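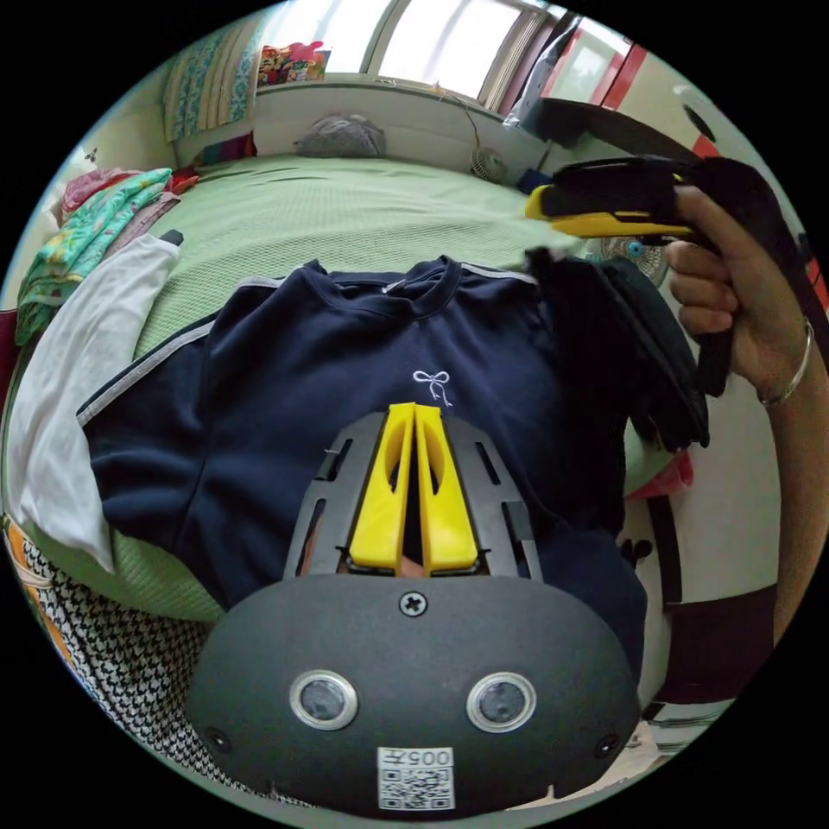
Drerkero hand-held gripper kit, trial set
Ticket opened 27/06/2023 by Tredcombe Textiles Lab
Status: solved, one small question left open

What we reported
First of all, we love this kit! Folding clothes with it is far more natural than we expected, and we're well past 2,000 recorded folds. The trouble is with knitwear. On sweatshirts the yellow fingers close fully but the cloth slides out about halfway through a sleeve fold. Shirts and thin cotton are fine.

Reply from Virkov Support
Please run the grip check at 40 and again at 85 on the spring dial, same garment both times, and send the logs for both hands.

Our results
At 40: 17 slips, nearly all on the right hand.
At 85: no slips, but it's tiring and it leaves a dent in softer fabric.
Left hand fine at both settings. 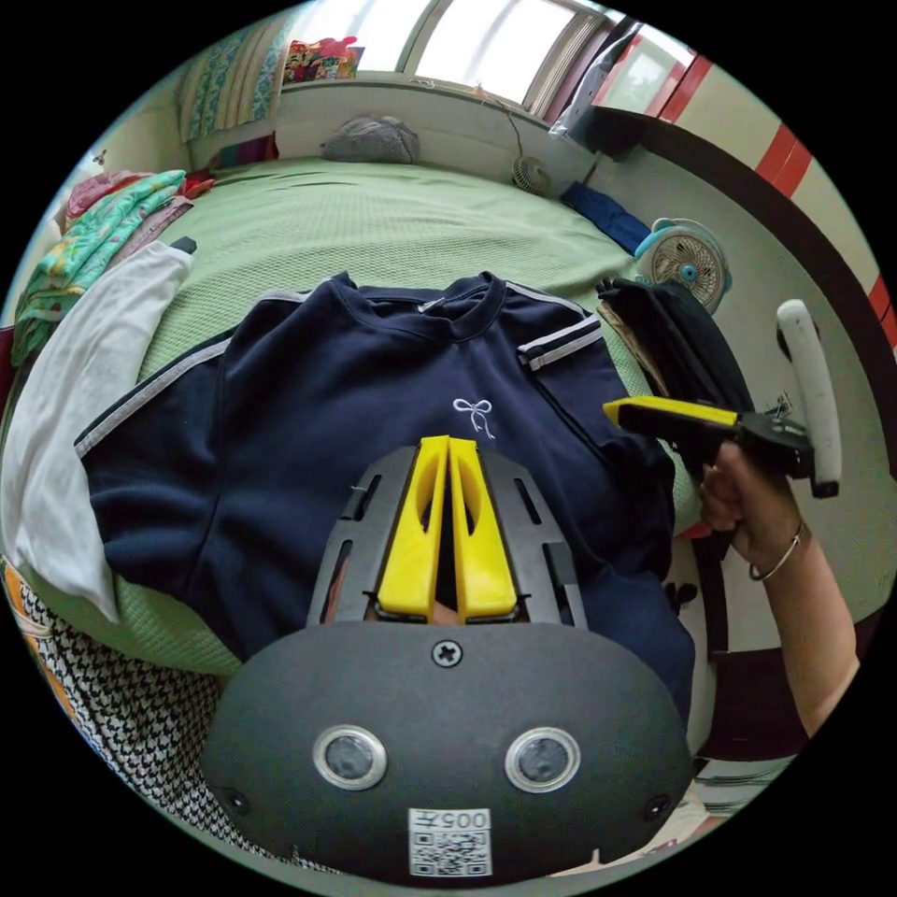
Navy sweatshirt laid out flat on the bed, right-hand gripper over the shoulder.

Reply from Virkov Support
Sounds like worn finger pads on the right unit. Swap the fingers left to right and repeat at 40. If the slips move with them, it's the pads.

Our results
They moved with them! New pads went on this morning (a lovely quick job, one screwdriver and a cup of tea) and the sleeve fold now holds at 40, ribbed cuffs included. We also tried the wide pinch from the Urbańczyk folding guide, taking more cloth at the shoulder before lifting, and it feels much steadier.

Still open
Can we buy pads separately, or only with a full finger set? We'd like spares before the July sessions.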